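Can a robot really put your clothes away?

By Lieven Kramer

You might have seen a headline in May that said robots can now tidy your wardrobe. I read it too. Then I went and looked up the research behind it, and I think you should hear what it says before you stop picking up your socks.

The robot belongs to a team at the Mandlow lab. They call their method Clallach. It works by copying. A person steers the robot's arm and does a job, such as taking a jumper off a rack, while the computer records every movement and everything the robot's cameras see. Each recording is called a demonstration. The team made 2,648 of them.

Next, the computer hunts for patterns. When the camera sees this kind of shape, the person usually moved the gripper that way. After a lot of practice, the computer has a go by itself.

That's a bit like learning to tie your shoelaces by watching your mum do it 2,648 times. You'd hope to be pretty good by the end!

So was it? The team says the robot picked up the right piece of clothing in 89 per cent of its tries. Per cent means "out of every hundred", so that sounds like a great mark. But whenever somebody gives you a number like that, ask a few nosy questions.

How many tries were there? For each piece of clothing, only 30. If you flip a coin 30 times, you can get some odd results just by luck.

Where did the tests happen? In the same room where the robot had its lessons, with the same rack. Your bedroom has a different floor, different lights and probably a cat.

What counted as a win? Holding the clothing up off the floor for 3 seconds. Folding it or hanging it neatly wasn't part of the test.

Clothes are hard for robots. A cup is the same shape every time you look at it, but a jumper flops, stretches and bunches up. Colours can be tricky as well. If one red thing is in front of another red thing, where does the first one stop?

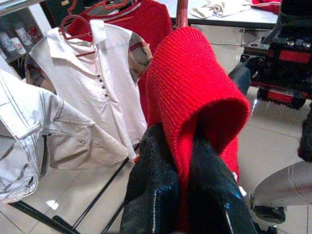 The robot's own view as its gripper pinches some red knitting, with a red sweater hanging behind.

I don't think the team did anything wrong. Their report says plainly that they tested in one room. It was the headline that grew a whole wardrobe out of it.

A second group, at Wullholm, plans to try the same method with clothes the robot has never met. I'd wait for their results. Until then, you're still in charge of your own socks.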